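Skin Care Basics, Unit 4: Moisturizers and the Skin Barrier
Instructor: Roksolana Kobzar
Banedton Evening Program

Reading for this unit: course packet, pages 300 to 352. Read the section on labels before the practical.

1. The barrier

The outermost layer of the skin is made of flat, dead cells held together by fats. It slows the loss of water and keeps irritants out. When the fats are stripped away by harsh soap, hot water or too much scrubbing, water escapes faster and the skin feels tight, looks dull and may sting when products go on.

2. Three groups of ingredients

Humectants draw water into the outer layer. Glycerin and hyaluronic acid are the common ones. In very dry air they work better with something on top.

Emollients fill the gaps between cells and make the surface feel smooth. Squalane and many plant oils belong here.

Occlusives sit on the surface and slow water loss. Petrolatum is the strongest in everyday use. It feels heavy, and many clients will only wear it at night.

Most creams combine all three. A gel usually has more humectant and little or no occlusive.

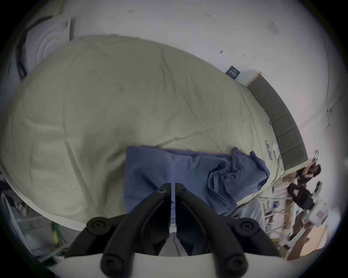
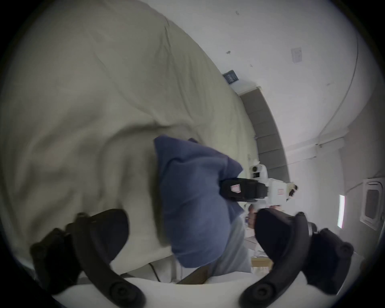
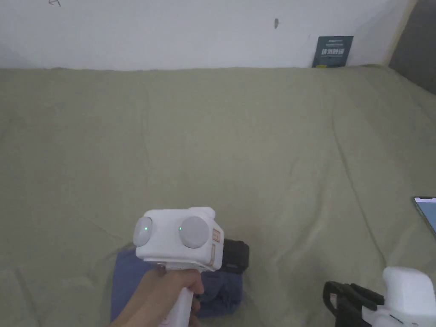
Bedding and a hand-held gripper.

3. Matching product to skin

Oily skin: light gel or lotion. Skipping moisturizer altogether is a common mistake with this group.
Dry skin: cream, applied while the skin is still damp from washing.
Combination: lotion all over, cream on the cheeks only if needed.
Sensitive: short ingredient list, no added fragrance. Patch test on the inner arm first.

"Unscented" and "fragrance-free" do not mean the same thing. An unscented product may contain a masking scent.

4. Reading a label

Ingredients are listed in descending order by amount, down to one percent. Below that they can appear in any order, so a plant extract near the end tells you very little about how much is in the jar.

5. Practical

Work in pairs. Cleanse the back of both hands, pat dry, and apply gel to one and cream to the other. Write down how each feels right away and again at the end of class. Use a clean spatula every time you go into a jar.

Kurniawati Sutanto will run the practical and collect the worksheets. Answer all 9 questions. The quiz on Units 1 to 4 is worth 54 points and covers the packet as well as these notes.

Next unit: sunscreen.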